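음료 용기 분류 및 보관 작업 노트
2023년 10월
기록: Jiahui Tang
검토: Xiaoyan Qian

1. 목적

공용 선반의 음료 용기를 내용물 종류별로 다시 나누고 라벨 표기를 목록과 맞춘다. 2월 목록은 색상만 기준으로 작성되어 있어 녹색 용기가 전부 한 항목에 묶여 있었다. 탄산음료, 차, 세척 후 재사용하는 빈 용기가 같은 코드로 들어가 있어 검색이 되지 않는다. 이번에는 색상을 보조 항목으로 내리고 인쇄 문구를 1차 기준으로 쓴다.

목록 파일은 Brurkik 시트를 그대로 사용한다. 현재 행 수는 1,072. 이번 작업 범위는 그중 선반 3의 품목으로 한정하고 나머지는 건드리지 않는다.

2. 분류 기준

1차: 인쇄 문구. 읽히는 글자만 적는다. 일부만 보이는 글자는 추정해서 채우지 않고 물음표로 둔다.
2차: 몸체 색상. 녹색, 무색, 갈색, 기타.
3차: 몸체 형태. 원통형, 각진 형, 판단 불가.
4차: 재질. 바닥의 재질 표시를 확인한 경우에만 기입한다. 손에 닿는 느낌으로 적은 값은 2월 목록에서 오류가 많았으므로 이번에는 인정하지 않는다.

중국어 표기 품목은 원문을 첫 칸에 넣고 한국어를 둘째 칸에 넣는다. 汽水는 "탄산음료"로 통일한다. 2월 목록에는 "사이다", "소다", "소다수"가 섞여 있다. 특히 "소다수"는 무가당 탄산수와 혼동되므로 삭제한다. 무가당 제품은 별도로 "탄산수"를 쓴다.

3. 작업 순서

3.1 선반 3의 용기를 작업대로 옮긴다. 앞줄부터 옮기고 뒷줄과 섞지 않는다.
3.2 표면의 먼지를 마른 천으로 닦는다. 알코올은 인쇄면에 쓰지 않는다. 잉크가 번진 전례가 있다.
3.3 라벨의 큰 글자를 먼저 읽어 원문 칸에 적는다. 작은 글자는 용량과 기한을 찾을 때만 본다.
3.4 곡면을 따라 돌아간 글자는 용기를 돌려서 확인한다. 한 면만 보고 제품명을 확정하지 않는다.
3.5 기한이 지난 미개봉품은 Tian 상자로 보낸다. 개봉품은 바로 비우고 헹군다.
3.6 Floko 스티커에 코드를 적어 어깨 부분에 붙인다. 인쇄 문구를 덮지 않는다.
3.7 선반에 되돌릴 때 용기 간격은 20 mm, 선반 앞 끝에서 10 mm 안쪽.

4. 기입 예: 녹색 용기

원문: 汽水 (검정에 가까운 진한 색, 큰 글자)
한국어: 탄산음료
색상: 녹색, 약간 비침. 부위에 따라 명암 차이가 있음
형태: 각진 형?
재질: 공란. 플라스틱으로 보이나 표시 미확인
제품명: 공란. 오른쪽으로 돌아가는 면의 굵은 획은 다른 글자 또는 도안의 일부로 보임
작은 글자: 큰 글자 아래에 한 줄, 판독 안 됨

형태 칸에 물음표를 둔 이유는 세로 경계선 때문이다. 좌우 면의 밝기가 달라 각이 진 것처럼 보이지만 이음선일 수도 있다. 회전 확인 후 수정할 것. 汽水는 음료의 종류를 나타내는 말이므로 이것만으로 상표나 맛을 적지 않는다. 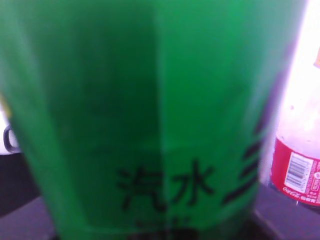
5. 논의한 사항

Xiaoyan Qian 의견: 汽水 표기가 있는 품목은 제품명이 비어 있어도 탄산음료 코드로 먼저 등록해도 된다. 제품명 칸 때문에 등록을 미루면 선반 위치가 비게 되고 다음 사람이 다른 용기를 넣는다. 동의함. 대신 비고에 "제품명 미확인"을 넣는다.

색상 칸의 세분화는 하지 않기로 했다. 연녹색, 초록, 진녹색을 나누자는 안이 있었으나 같은 용기도 빛을 받는 면과 그늘진 면의 색이 다르게 기록된다. 작업자별 편차도 크다. "녹색" 하나로 둔다. 비치는 정도는 필요할 때 비고에만 적는다.

Jesix 정리함은 높이가 낮아 큰 병이 서지 않는다. 눕혀 넣는 방법은 탄산음료에는 쓰지 않는다. 캡 쪽에 압력이 걸린 상태로 장기간 두고 싶지 않음. 정리함은 캔과 소형 용기 전용으로 돌린다.

6. 용어 대조 (시트 둘째 탭에 반영)

汽水: 탄산음료
苏打水: 탄산수. 당류 표시가 있으면 탄산음료로 옮김
矿泉水: 생수
茶饮料: 차음료
果汁: 과즙음료. 함량 표기 확인

번체 표기 품목도 같은 코드로 묶는다. 원문 칸에는 인쇄된 그대로 입력하고 간체로 바꾸지 않는다. 검색은 한국어 칸으로 한다.

7. 남은 일

- 물음표가 남은 행을 따로 걸러 형태와 제품명 재확인
- "소다수" 일괄 치환 전에 시트 사본 저장
- Floko 스티커 재고 확인. 작은 규격은 곡면에서 모서리가 들뜸
- 재질 표시를 찾지 못한 용기의 처리 기준. Xiaoyan Qian과 다시 협의
- 선반 3 앞면의 구역 표지를 새 코드로 교체

시트 수정 권한은 당분간 두 사람만 유지. 다른 사람이 용기를 추가할 경우 선반 옆 종이에 원문과 위치만 적어 두면 옮겨 입력한다.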